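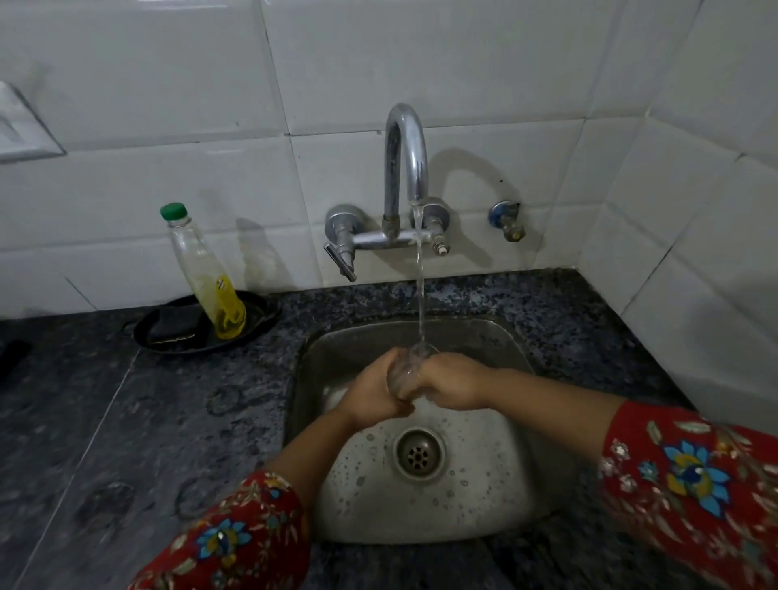

3. Notification Delay and the Shape of the Outbreak Curve

3.1 Setting

The district of Flutmont is served by 40 primary care clinics, one general hospital and the public health laboratory at Gatchalian. Shigellosis has been a notifiable condition in the district for many years. A clinician who suspects the disease is required to complete a notification form, send a stool specimen to the laboratory and inform the district health office. The office assigns a case number, contacts the household and decides whether further inquiry is needed.

In practice these three steps do not always take place in the same order or at the same pace. Specimens travel to Gatchalian by road from every clinic, and the courier schedule differs between the coastal and inland routes. Notification forms were sent on paper until the introduction of the Humico reporting system, which allows a clinic to enter a suspected case directly. At the time of the study, six clinics on the inland route were still using paper forms because they lacked a dependable network connection. Their forms were entered into Humico by staff at the district office.

The neighboring district of Plurkum uses the same laboratory but has its own reporting office. Records from residents of Plurkum were removed before analysis, including those of persons who had sought care at a Flutmont clinic. Residents of Flutmont who were treated in Plurkum were kept wherever the home address could be confirmed.

3.2 Case records

The final data set contains 1,713 case records. A record was included if it carried a usable date of first symptoms, a date of specimen receipt and a date on which the case entered the district count. Suspected cases without a laboratory result were kept in a separate file and are not discussed in this section.

Three dates were drawn from each record. The date of first symptoms was taken from the household interview where one had been held, and otherwise from the clinic notes. The date of specimen receipt was taken from the laboratory log. The date of entry was the date stamped by Humico when the case was first marked as confirmed. Where a record had been opened twice for the same person and the same illness, the two entries were merged and the earlier date of entry was used.

The interview form asks about recent travel, contact with ill persons, water source, food eaten away from home and kitchen practice. Under the last heading, household members are asked how hands and utensils are usually cleaned, and whether drinking vessels are shared. A vessel held by hand under a running tap (Figure 1) is coded as "rinsed, running water"; the form records the use of soap as a separate item. These answers do not enter the delay analysis. They are noted here because households with a completed interview tended to have better symptom dates, and the two groups are therefore compared in Section 3.4.

Figure 1. Rinsing a small clear vessel under running water at a stainless steel sink.

3.3 Measures of delay

Total delay was defined as the number of days between first symptoms and entry into the district count. It was divided into two parts. The first, which we call care delay, runs from first symptoms to receipt of the specimen at the laboratory. It covers the time a person waits before visiting a clinic as well as the time the specimen spends in transit. The second, reporting delay, runs from receipt of the specimen to entry of the confirmed case.

The division is not perfect. A specimen that reached Gatchalian after the reception desk had closed was logged the next morning, so a few hours of transit time may appear as a full day. The laboratory could not tell us how often this occurred. We have left the logged dates as they stand.

For each calendar day of the outbreak, two counts were prepared. One places every case on the day its symptoms began. The other places it on the day it was added to the district total, as published in the daily bulletin. The first can be known only after the fact; the second is what the public and the district managers had in front of them at the time.

3.4 Findings

The two curves differ in ways that matter for anyone reading the daily bulletin. By date of first symptoms, the outbreak rises steadily, holds near its highest level and then declines over a longer period than it took to rise. By date of entry, it appears as a series of steps. Several days of low counts are followed by a single day on which many cases are added together. The largest of these steps came after the outbreak had begun to decline by date of symptoms, and it was widely read in the district as a sign that conditions were becoming worse.

Much of the step pattern can be traced to reporting delay. Confirmed results were released by the laboratory in batches, and a batch was not always entered on the day it was received. During the busiest part of the outbreak the district office had one data clerk assigned to confirmed results, and that clerk was also answering calls from clinics. When a second clerk was assigned, the steps became smaller, although they did not disappear.

Care delay followed a different pattern. It was longest at the start of the outbreak and became shorter once clinics had been told to send specimens from all patients with bloody diarrhea. It was longer on the inland route throughout. Among the clinics using paper forms, care delay and reporting delay were both long, but the two should be kept apart: the lack of a network connection can explain the second and has little to do with the first.

Records with a completed household interview showed a slightly longer care delay than those without. We do not believe that the interview itself affected the course of events. Persons asked for a date at home, with other family members present, often recalled an earlier beginning to the illness than the one written in the clinic notes. Restricting the analysis to interviewed households shifted the curve by date of symptoms a little to the left and left its general form unchanged.

3.5 Use of a moving average

The bulletin published a five-day moving average beside the daily count. This smoothed the smaller steps and was a fair guide while the batches were small. It performed less well after the large additions — a single batch raised the average for several days in a row and then dropped out of it all at once, which gave the impression of a sudden improvement.

A longer window would have reduced this effect, at the cost of hiding real change for longer. We tested a correction in which recent counts by date of symptoms were adjusted upward according to the delays seen in earlier weeks. The corrected series showed the decline sooner than the bulletin did. It was also sensitive to changes in laboratory practice, and on the days after the second clerk began work it gave counts that were too high. For this reason the corrected series should be published only with a plain statement of its range, and the delay pattern used to produce it should be reviewed whenever staffing or courier schedules change.

The cases held in the separate file of suspected illness are taken up in Section 4, together with the question of how many of them could be expected to have been confirmed had a specimen been available.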